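# An April morning at the Popescu paper mill, Mustcombe

I had been promising myself a trip to Mustcombe for so long that my sister had stopped asking about it, and when the notice for the mill's open day came through in April I wrote back the same evening before I could talk myself out of it. I'm glad I did! It's a longer drive than it looks on the map (the last stretch follows the river and you get stuck behind hay trucks), but I left before breakfast, stopped in Eltmont for coffee and a very good cheese roll, and was in the mill parking lot by half past nine with my raincoat on and my notebook in a sandwich bag.

The Popescu mill sits right down on the water, lower than the road, so the first thing you see is the roof. It's a long brick building with a newer metal one tucked in behind it, and the smell reaches you before you're out of the car — something like wet laundry and boiled oats, which I mean kindly. They make board there now, mostly the lighter kind that gets turned into folding cartons and gift boxes, though the family started out with writing paper and still runs a little of it in the winter.

Our guide was Poonam Sengar, who has worked in the finishing room for years and before that was on the machine itself. She has one of those voices that carries over a fan without seeming to be raised at all. There were two groups going around, and I was lucky to land in hers, as the other one went through the loading dock first and spent a good while standing in the drizzle.

We began at the pulpers, which are big round tubs set down into the floor with a railing you lean over. Bales go in at one side and a sort of gray porridge swirls below. Poonam told us the water goes around and around, and that the mill cleans and uses it again many times before any of it goes back to the river. A boy in front of me wanted to know what would happen if a shoe fell in, and she told him a whole story about a supervisor's lunch pail that I won't repeat, partly because I couldn't hear the end of it.

From there you walk up a metal stair to the board machine, and this was the part I had come for. It runs 169 feet from the wet end to the reel. At the start it's hardly anything, just cloudy water running onto a moving screen, and by the time you've strolled to the middle it has become a sheet. You can put your hand out toward the drying cylinders and feel the heat on your palm from well back of the yellow line. I walked the length of it twice, once with the group and once by myself while everyone was asking about overtime.

Color goes in early, while everything is still soup. I'd always assumed board was painted at the end, like a wall, and some of it is coated that way, but the shades this mill is fondest of are dyed all the way through. They keep a cabinet of swatches going back to the grandfather's time, little cards with a hole punched in the corner and notes in pencil. One shade had been remade five or six times for the same candy shop because the owner kept comparing it to a ribbon she had at home.

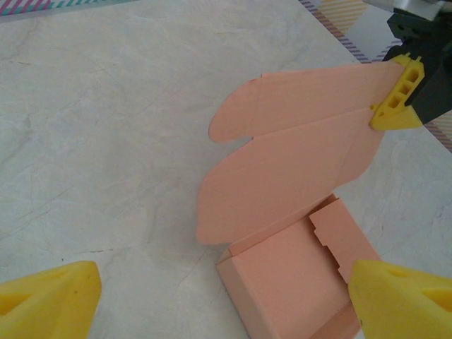

Finishing is Poonam's own department, and you could tell from how much slower we walked. The sheets come in on pallets and are cut and creased on presses that thump so steadily you stop noticing until they quit for a break. What she wanted us to understand was the crease, which has to be deep enough that the board bends where you want it and shallow enough that it doesn't crack. She had us run a thumbnail along one good crease and one bad one, and after that I couldn't leave a box alone. Take a soft pink one with a shallow tray and a long lid hinged along the top: the lid turns on a single thin line, and the side flap has a stepped notch cut into it, the kind of tab slot that locks a box closed. I must have opened a thousand cartons like that in my life and thrown every one of them out without a glance. Poonam says a badly placed notch is the complaint she hears most from bakeries, who are folding boxes in a hurry at five in the morning and have no patience for a flap that fights back.

After finishing they gave us tea in the old rag room, with long tables and a plate of shortbread that went quickly. On the walls are photographs of the flood, when the river stood up to the window sills and the crew carried the felts out by rowboat. There's also a sample case from Filtano, the firm upriver that used to supply the felts, with the wool still in it and the moths kept firmly out. I got talking with a retired printer from Eltmont who remembered buying Popescu stock by the cartload and who had firm opinions about grain direction. He drew me a diagram on a napkin. I've kept it.

The mill shop is open until three and is cash only, which caught several of us out. I bought a pack of 100 sheets of the cream writing paper and a smaller bundle of offcuts for my sister, who makes cards. If you go, wear flat shoes with a closed toe (they will turn you back for sandals), and bring a sweater for the rag room, as it's chilly after the machine hall. The stairs are steep, but there's a freight elevator and they're happy to run it if you ask at the gate.

They hope to hold another open day in the fall, when the writing paper is running. I've put my name down for it already, and my sister's too.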